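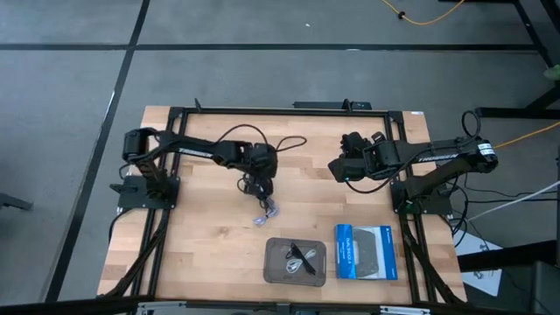
Shengli Lu thinks we should send it back before the trial runs out, and said so twice before I had my coat off. Too much money for a thing that needs a person standing next to it all day.

Journal > Workshop > Jevville

10 August 2019

Tired. Short one. Day 19 of the Tirby trial plan — setup help, the training software, phone support, all in one monthly fee. 600 a month. Add the service cover and the extra seats and the quote comes to 1,368. Read it three times, still don't get what the seats are.

Good stuff first. Two arms working from both sides of a table is much better for small items than the single one we tried in December. Sunglasses, cords, boxed game stuff, all the odd shapes the returns desk gets. Software crashed once, came back by itself. Manual is terrible, half of it is about a differnt model.

Phone support slow. On hold 37 minutes, then a nice man who asked me to restart it. Had already restarted it.

Butkienė wants an answer from us before they sign for thier own. Velutetti passed, wouldn't say why. Should call them. Keep forgetting.

My feeling — keep it another month, drop the service cover, ask for the training part cheaper. Shengli will sulk. Fine.

Need cable ties, tape, lunch for tomorrow. Bed.

Filed under: Gear on Trial, Work Days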